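Cushions on the floor: keeping a shared lounge nice
Speaker notes, evening session, 40 minutes with questions

Opening
Say hello, wait for the people at the back to find chairs. Mention the slides will go up on the Skorko page afterwards so there's no need to scribble.
Start with the question: who here has picked a pillow up off the floor today? Hands up. (There are always loads!) Say I did mine at breakfast and again before I left the house.

Why I care about this
Tell the Miltance story. When we opened the lounge there in September I had a budget of 600 pounds for soft things, and I spent nearly all of it on pillows and throws. Lovely for one weekend. Then they migrated – under the sofa, behind the door, one in the kitchen. Don't go on too long here, I always do.

Where pillows end up
Next two slides, one after the other. Let people look before talking.
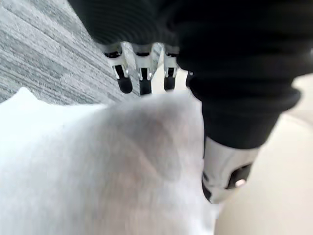
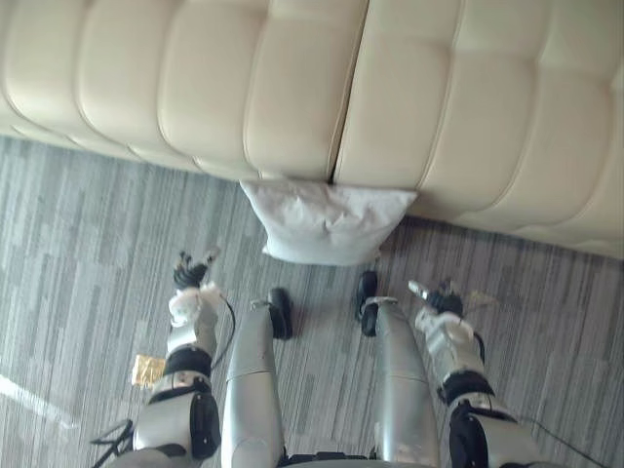 On the second one, it's the white pillow I'm after, on the carpet right up against the bottom of the sofa. Ask who has one in exactly that spot at home. Then point out the sofa itself, cream leather, all those puffy panels. I do love a tufted sofa, but leather is slippery and a smooth pillowcase slides straight off mine at home if you so much as sneeze.
Pale pillow, grey carpet: at least you can spot it. My own carpet is oatmeal and I've trodden on more pillows than I'd like to admit.

What I do about it
Fewer pillows. We went down to 5 at Miltance and I haven't missed the rest.
Give each one a home. Ours go at the ends of the sofa, never in the middle, where people just shove them aside to sit down.
Covers that grip a bit. Brushed cotton or cord, whatever you like the feel of. Bring out the sample bag and pass it round (remember to get it back this time).
A proper shake before it goes back up, outdoors if it's dry. Covers in the wash whenever you do the towels.
Run a hand down the grooves of a tufted seat while you're there – crumbs, hair grips, once a whole biscuit.

Questions
Someone will ask about dogs. Say yes, washable covers, and a blanket of their own.
Leave the sample bag on the front table and remind them the tea is next door until nine.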